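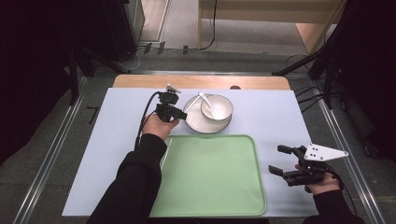 A plate and a tray on a covered table. Grenbridge wants to charge a deposit on both.

2024-07-21

Grenbridge will start a deposit plan for reusable takeout plates and trays next month, and the town says it will cut trash from its lunch counters. The numbers so far don't make much of a case.

Under the plan, run by a company called Adura, customers pay a deposit when they order and get it back when they return the dishes to a drop box. So far 16 lunch spots have signed up. The town has set aside money for 100 drop boxes, though it has not said where most of them will go.

A trial in May handed out 1,693 plates and trays. Adura says 65 percent came back. It calls that a strong start. It also means more than a third of the dishes went missing in a single month, and the company would not say what it costs to replace them.

"I like the idea fine," said Athina Tzavaras, who runs the Politis lunch counter and took part in the trial. "But I was short on trays by the second week, and I had people in line asking me for their money back when the box was full. I don't have time for that at noon."

The town's report on the trial runs four pages and does not mention washing, water use or the van that makes the pickups. It does not compare the dishes with the paper ones they are supposed to replace, either.

Adura said it would share cost figures after the first full year. The town has already signed on for two.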